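How to Request a Replacement Meter Reading

Print this page | E-mail this page

Customers of the Firkden Water District who believe that a bill does not reflect their true water use may ask for a replacement reading. The procedure below applies to homes and small businesses in Firkden and Curkel. Customers in the Bowen service area are billed by a separate office and should use the form printed on the back of their bill.

Before You Begin

Have your most recent bill at hand. You will need the account number, the date of the last reading, and the reading itself, which appears in the second column. If the letter E is printed beside the reading, the figure was estimated and no fee applies to your request.

A request must be received within 200 days of the billing date. Requests that arrive after that time are kept on file but do not change the amount owed.

Step 1. Read the Meter Yourself

Most meters are set in a covered box near the sidewalk. Lift the cover with a screwdriver or a similar tool, and look inside before reaching in. Wipe the face of the meter and write down all of the digits from left to right, including any zeros. Do not round the number. Replace the cover so that it sits flat.

In older buildings the meter may be in the basement or in a utility closet. Tenants who do not have access should ask the building owner to take the reading.

Step 2. Check for a Leak

Turn off every faucet and appliance that uses water, and do not use any water for one hour. Read the meter again. If the number has changed, water is moving through the line and a plumber should be called before a request is made. A running toilet is the most common cause — a few drops of food coloring in the tank will usually show it.

Step 3. Complete Form 367

Form 367 is available at the front counter and by mail. Enter your own reading in box 8 and the date on which you took it in the box beside it. Sign the form. Unsigned forms are returned.

Business customers whose bill is greater than $2,000 must also attach a copy of the bill in question.

Step 4. Arrange Access

The District will send a notice with the date of the visit. An adult must be present if the meter is indoors. Please keep dogs away from the meter and clear any plants or stored items that block it.
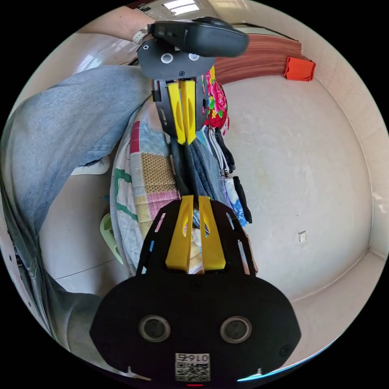 The reader will record the new figure and leave a card with the reading written on it. Keep this card until the matter is closed. The reader cannot discuss your balance or accept payment.

Step 5. Review the Result

A corrected bill or a letter of explanation will be mailed after the visit. If the new reading is lower than the one billed, the difference is applied as a credit to your account. If it is higher, the added use will appear on your next regular bill — no late charge is made on that amount.

Customers who disagree with the result may ask in writing for a meter test. Tests are carried out at the Sesari Road shop, and a temporary meter is installed while the work is done.

Page last reviewed September 23, 2026

Related Pages
Understanding Your Water Bill
Finding Your Shutoff Valve
Moving In or Out of the District
March Rate Schedule
Payment Plans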